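The club that wants a robot to do the laundry

Alvar Grønli started the Skandano robotics club with a line-following kit and a borrowed room. Its current project is called Fliltier, and its subject is laundry: small, soft things that have to be picked up, opened, turned and put down again.

"Everybody wanted to build something that drives," he says. "I said we had done driving. I asked them what they hated doing at home, and that was the end of driving."

The work is slow. A member sits down with a gripper in each hand and does the job the way the arms will have to do it later, with two jaws and no fingertips. Grønli makes each new member spend an evening on this before touching any code.

"They think they know how to handle a laundry bag," he says. "Then they try it with the grippers and find out how much they were using their thumbs."

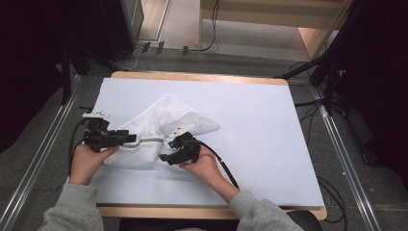
Nic Aodha disagrees about the order of things and would have new members write code first, on the grounds that they quit if they spend their first evening folding. Grønli has heard this before. He says the two of them have argued it since March and that the club has tried it both ways.

"The ones who coded first wrote very nice programs for a bag that doesn't move," he says. "Cloth moves. You pull on one side and the other side does something."

The club has recorded 814 attempts so far. An attempt may last no more than 60 seconds, a limit the members voted in after one student spent most of a session on a single zipper. Failed attempts are kept along with the good ones and marked as failed. The aim is 70 percent success with the arms before the club enters the Gastside student competition, where each team gets 20 minutes at the table.

Asked whether they will make it, Grønli shrugs. "With towels, yes. With mesh, I don't know. The jaws catch in the net and then you have to let go without dragging the whole thing along."

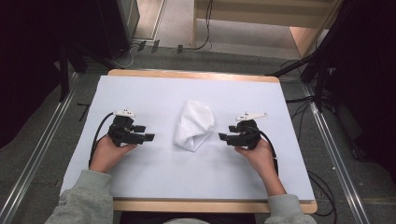 GASTSIDE, 4 Jan 2018

The entry form is in. Grønli drove over to hand it in himself and to look at the hall, and he spoke again afterward from the parking lot. The tables are lower than the club's, he says, so the arm mounts will have to be changed.

He has also settled the argument with Nic Aodha for the time being. New members will split their first evening, half on the grippers and half at the keyboard.

"Neither of us likes it," he says. "We'll see who is still coming in March."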